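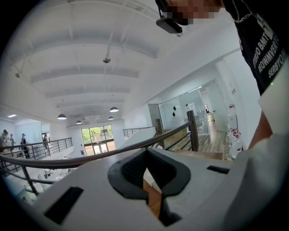 One parent in our club wrote to me after the spring showcase that the Mevo gripper kit looked like a lot of money for something that opens and closes, and would I please say in print whether it was worth it. Fair enough! I have been meaning to write this up for months, so here goes.

Filed under: Club Gear, Reviews, Hands-On
Print this page | E-mail this page

We bought two of the Mevo hand-held kits for the Hokatport student robotics club, at $197 apiece, and they have been in use since February. I'll admit I was the one dragging my feet. We already had an old Bidik claw that the kids had patched up so often it was mostly tape (I was fond of it, all the same), and I didn't see why we needed to spend the bake sale money on a new one.

Well, I've come around. The housing is smooth and has no sharp corners, so it is comfortable to hold for a good long stretch, and the black rubber lining in the notch is my favorite part of the whole thing. The Bidik had bare hard jaws, and our foam blocks came out of every practice looking as if a puppy had been at them. With the Mevo they last and last. It also weighs less than I feared, though our youngest members still like to hold it in both hands, and I let them.

Putting it together took our group of 6 one full meeting, plus a bit of the next one while we hunted for a dropped screw. The booklet is clear until you reach the page on the cable, where the drawing is so small that we ended up passing around a magnifying glass. If you're starting a new group, I'd have an adult build one kit ahead of time and keep it on the table for the students to copy.

Now for the grumbles, and there are a couple. The spare pads are sold only in large packs, so a small club pays for more than it will use in a year. And the carrying case is just plain flimsy. We moved both kits into a Løken toolbox by April and haven't looked back.

So to the parent who asked: yes, I'd buy it again, and I'd probably start with one and let the students share. Ours argue over whose turn it is, which tells you something about how they feel about it. I'm ordering pads in July if any other club would like to split a pack.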